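Notebook, breakfast bench — 17th September

Okay, toast. I said I'd write this up properly before I forgot what I did, and I've already forgotten some of it, so the early part comes from the sticky notes and the later part comes from my head.

Background for anyone at Imbridge who opens this without having sat through the Monday call: we're trying to settle on one bread, one thickness and one dial setting for the breakfast bench, so that when somebody writes "one slice, light" in a log, the rest of us know what that looked like. Up to now it has meant whatever the person on the bench felt like eating. I went back through the old pages last night and found "light" next to a slice that I remember perfectly well as being brown all over. So, a toast day!

Bread first. We had three kinds in the cupboard: the soft white sandwich loaf, the Fedoruk country loaf, and the end of a seeded thing that I threw out because it had gone green along the bottom. (If that was yours, sorry, it was past saving.) The sandwich loaf is the easy one. Every slice is the same, it drops into the slot without touching anything, and it colors evenly. It's also so soft that if you pick it up before toasting you leave dents, and the dents stay pale. I did a whole row of it this morning and I could find my own thumb on nearly every one.

The Fedoruk loaf is nicer to eat and more annoying in every other way. It's longer than it is tall, it narrows toward one end, and the crumb is open enough that you get little bumps that catch the heat first. The narrow end always gets ahead of the rest. I tried it narrow end left, narrow end right, and standing up, and standing up was silly because then half of it is out in the air and you have a slice with a tan line. Lying along the slot is the only way that makes sense.

I cut it on the Valtance board, the one with the guide pegs. With the pegs at the second notch the slices come out a bit thick for comfort and they drag on the wires going in. First notch is right. Please leave it at the first notch, and if you move it for cake, put it back!

Now the dial. I don't trust the numbers on it at all, and I'd like it on record that I didn't trust them in December either. Setting 2 on a cold toaster gives you warm bread. Setting 2 straight after another round gives you something you'd call toast. Setting 3 cold is a nice pale gold, and 3 after a run of slices is too far for "light" and heading into "medium." So the dial is only half of it, and the other half is how long the toaster has been sitting.

What I ended up doing was timing it with the kitchen timer and popping the lever by hand. With the toaster cold and the dial turned well up out of the way, 80 seconds got me a slice that was dry on the outside, still bendy in the middle, and barely any color. I kept going up from there in small steps and wrote them on the sticky notes, which were in order until I moved the plate. What I can say is that the good ones are all longer than that, and that 200 is much too long. 200 seconds is a black edge and the window open. I did it once, on purpose, so we'd have a top end. I will not be doing it again, the smell got into my jacket.

I also tried frozen, since half of us keep the loaf in the freezer. Straight from the freezer, the outside gets there well before the middle does, and you end up with a slice that looks finished and is chilly when you bite it. Leaving it on the board for a while first helps a lot. I'd say for the bench we use it fresh or fully thawed and write down which, and keep frozen as its own page later.

The thing I most wanted to get right was where we stop. Pale gold across the face, crumb still showing lighter specks, edge a shade darker than the rest. If the whole face has gone the same color as the crust, it's over, call it medium and log it as medium.
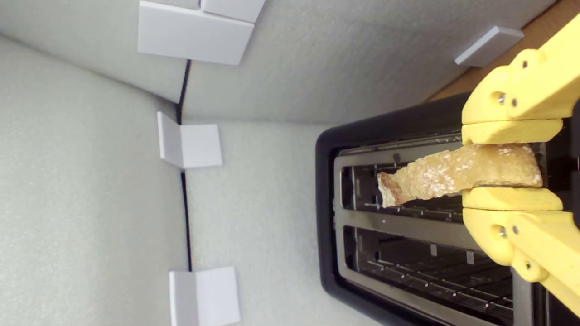
I'm going to push for that as our "light," and I'd like to hear from anyone who disagrees before we start filling in pages with it. My one worry is the tapered end. If we judge by the end, everything gets called medium. If we judge by the middle, we're consistent, and the end is just the end. I vote middle. I have written MIDDLE on the inside of the cupboard door in large letters so there's no arguing later (there will be arguing later).

Other stuff, in no order:

Crumbs. I emptied the tray before I started and again at lunch, and the lunch one was worse than I expected, almost all of it from the Fedoruk loaf. The crust sheds when it rubs on the rim. Crumbs that sit in there scorch, and then the next slice tastes of the last one, so empty it every session and not when you happen to remember. Unplug first. Tip it over the sink and not over the bin, because the bin lid swings back and you wear the lot. I have learned this.

Wiping down. The steel on top shows every fingerprint going. A damp cloth and then a dry one is fine. I tried the Stastus spray on it and it left a cloudy streak that took longer to get off than the fingerprints would have, so I've moved the spray back under the sink with the floor things. Also please don't spray anything into or near the slots, ever. There are bare heating wires down there and people eat what comes out.

Plates. Hot toast on a cold plate sweats. I knew this at home and somehow forgot it at work, and I had a nice row of slices go limp on the underside while I was writing up the top side. The wire rack from the baking drawer sorts it out. I've left the rack next to the board, and it lives there now.

Butter. Strictly speaking not part of today, but I had a lot of toast. Soft butter on a light slice tears it if you go at it right away — wait until it has crisped up on the rack a little and it takes the knife much better. Butter straight from the fridge tears everything, at every setting, no matter how patient you are. If we ever do a spreading page, the butter comes out of the fridge when the coats come off. I'd make that a rule.

Jam: no notes, ate it.

Lifting out. Worth a paragraph, because I got this wrong twice. When the lever comes up, the country slices stand high enough to take hold of along the top, but the narrow end tends to sit lower than the rest and wants to hook under the rim. If you pull straight up with a slice that's tipped like that, the low corner scrapes and you lose a bit of crust down the slot. Level it first, then lift. The sandwich loaf doesn't have this problem, but it's short, and you have to push the lever up that extra bit past where it rests to get a proper hold. No forks, no knives, no butter knives "just for a second." Wooden tongs are in the jar if you need them.

One slot or two? I started off loading both to save time and stopped, since the pairs didn't match. Slice for slice, on the same timer, the two sides gave me different colors, and it wasn't always the same side ahead, so I can't even give you a correction for it. For anything that's going in a log, one slice, one slot, and say which slot. For your own breakfast do what you like.

Waiting between slices. This is the boring one and probably the one that matters most. If I went straight in again, the second slice ran darker every single time. If I waited until I could hold my palm over the slots without wanting to move it, the second slice matched the first closely enough that I couldn't tell them apart on the rack. The palm test is not very scientific and your palm is not my palm. I'd like a proper waiting time in place of it, and that's tomorrow morning's job.

Supplies: we're nearly out of the sandwich loaf and down to the heel of the Fedoruk. The bakery slices it for you if you ask, but their slices are thicker than our first notch, so please bring it back whole. Two loaves if anyone is passing, and one of them can go straight in the freezer for the frozen page. Paper towels too. I used the last of the roll on the 200-second slice, which had to be carried outside.

Proposed wording for the front of the binder, scribble on it if you hate it:

Light toast = Fedoruk country loaf, first notch on the Valtance board, fresh or fully thawed (write which), one slice, one slot, toaster cold or properly rested, pale gold in the middle, edge slightly darker. Stop by eye and write down the time you stopped at.

Medium and dark still to do. I'm not starting on dark until the extractor fan is fixed. It makes a noise like a drawer of spoons and I don't think it's moving any air.

Left on the bench tonight: the board, the rack, the timer (the battery is getting weak, it beeps twice and gives up) and the sticky notes under the mug. Please don't tidy the sticky notes. They're out of order but I still need the numbers off them, and I'll copy them into the binder first thing, before I put any more bread in.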